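Umside Hall: progress report to the Ambrose Fund
Covering the period to the end of July

Summary

The hall is open, the roof is on, and the grant is mostly spent. We had hoped to write "entirely on schedule" at this point and have settled for "recognisably in the order we planned". The kitchen is finished. The main hall is finished apart from one radiator that heats only its top third. The small meeting room has become very popular with people who want to store things in it.

Money

We have £2529 of the grant left. Of this, the larger part is set aside for the new boiler controls, which Akiswood have quoted for twice, the second quote being higher and containing fewer words. We have asked for a third and are braced for a single number on a postcard.

The one overspend was on drains. Your guidance notes ask us to explain any variance, so: the drains were not where the 1960s plan said they were. They were under the bicycle shelter, which had to come down and go up again a yard to the left. It is a slightly better bicycle shelter now, though it cannot be said that anyone asked for one.

Use of the building

There are 114 people on the regular users' list, against a target of ninety. The lunch club moved over from the chapel in spring and brought its own chairs, its own urn and firm views on ours. The toddler group has the mornings. The choir has one evening and would like another, and the table tennis players, who have the other, would like the choir to practise more quietly. We have written to both groups and received very polite replies that gave away nothing at all.

Bookings are still kept in a diary. The online system we said we would adopt is Wutavetti, and we did adopt it, for 6 weeks, during which it let two christening parties have the same afternoon. They shared the cake table and got on well. The supplier has since sent us a new version and we will try again in the autumn, with the diary kept open beside it.

Targets we missed

We promised a monthly newsletter and have produced 2. The first was late and the second apologised for the first. We also promised a garden. There is a raised bed by the door with mint in it — a great deal of mint — and the rest of the plot is waiting for the builder's sand to be taken away. He says it is not his sand.

The hearing loop is fitted and works well in the front half of the hall. At the back it picks up something from the kitchen. The installer is coming to look at it and we have asked him to come when the urn is on.

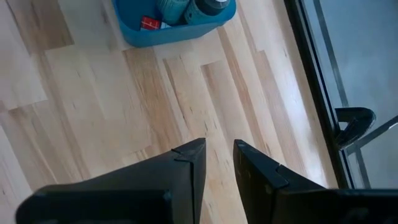
Will hire charges go up next year?
Only for private parties, which will pay a little more per hour from January. Regular groups stay at the present rate until the boiler controls are paid for, and we will tell them before any change after that.

Next period

Boiler controls, if the postcard arrives. A second go at the booking system. A meeting with the choir and the table tennis players in the same room, with biscuits. We would also like your permission to move the unspent signage money to outdoor lighting, as the path from the car park is very dark by five in winter and people already know where the hall is.

Receipts are attached in date order, except for the drains, which have their own folder.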